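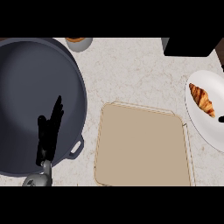
Corinne Hadley-Voss
Instructor, Kitchen Science for Non-Cooks
Aebischer Hall, lower level

Handout 5: Braising, or what to do with the cheap end of the cow
Revised October 2018

Read this before the lab. I say so every term, and every term there is a group that starts boiling its dinner while the rest of us are still tying aprons.

1. Where we left off

Last time we cooked things fast in a dry pan. Dry pans get very hot, which is how the outside of a steak turns brown before the inside has noticed anything. This week there is liquid in the pot, and liquid changes the rules. Water at sea level boils at 100 degrees Celsius and will not go higher in an open pot however much you turn up the burner. You can make it bubble harder. You can make it leave the pot faster. You can make a mess of the stove. The stew will still be at 100 degrees.

Those of you who grew up in the mountains may now raise your hands and say that your water boils lower than that. Correct. Add time.

2. What is in a tough cut

Muscle that works for a living (shoulder, shank, cheek) has a lot of collagen in it, the stuff that holds muscle fibers together. Raw, it is chewy. Cooked briefly, it is chewier. Held hot and damp for a few hours it slowly breaks down into gelatin, and gelatin is what makes a braise feel rich even after you have skimmed off the fat.

Two things are going on in the pot at once, and they do not get along. The fibers are tightening and squeezing out water. The collagen is softening. The first job is finished early. The second takes all afternoon. This explains the awful middle stage, when you fish out a piece, find it dry and hard, and decide you have ruined it. You have undercooked it. Put the lid back on and go do the reading.

3. Simmer against boil

A hard boil knocks the meat around, clouds the liquid and stirs the fat in so that you can't skim it. A simmer is a bubble here and there. If you can hear the pot from the hallway, turn it down.

The oven is easier than the burner. Heat comes from all sides and a heavy pot evens out the thermostat, which in our lab swings a good deal further than the dial admits.

4. The pot

Students ask which pot to buy. The honest answer disappoints everyone: a heavy one, with a lid that fits and handles you can get hold of with a towel in your hand. Thick walls take a long time to heat and a long time to cool. That makes them poor at anything needing quick changes and very good at sitting still, and a braise is mostly sitting still.

Size matters more than brand. The meat should fill the bottom without being piled up. Too wide a pot needs too much liquid to come halfway up the meat, and you end up with soup.

Please don't use steel wool on the lab pots. For burned bits, simmer water with a spoonful of baking soda, wait, and scrape with something wooden. The green tub of Lavex under the sink is for floors. It has been used on a pot before. We ate sandwiches that day.

5. Browning first

The old story is that browning "seals in the juices." It doesn't. A browned piece of meat loses water as readily as a pale one, and you can hear it doing so. We brown for flavor. The surface has to dry out before it can get much above boiling, so pat the meat with a paper towel and leave gaps between the pieces. Crowd the pot and you are steaming.

6. A word about Dinergate

Newer students will hear this mentioned. In the November section a few years back, two benches each claimed the other had swapped pots during the rest period, and the matter went as far as the department office, where it produced 19 emails and no stew. Since then every pot gets a strip of tape on the lid with your bench number. Use the tape.

7. Problems (hand in at the start of lab)

a) A braise in Stetititz, at 1,000 meters, is taking longer than the recipe says. Explain in two sentences. "The recipe is wrong" counts as one of them.

b) Repeat for a cabin at 3,278 meters. Would a pressure cooker help? Say why in terms of temperature.

c) Your roommate adds cold stock to a braise every half hour "to keep it moist." What is your roommate doing to the cooking time? Be kind.

d) Why does a braise set to a jelly in the fridge overnight when the same broth was runny at dinner?

8. For lab

Bring a towel, a container with a lid that closes, and a book. Onions are supplied. Closed shoes, hair back. Benches near the window start first, as their ovens are the slow ones.

Next handout: eggs, and why yours are gray.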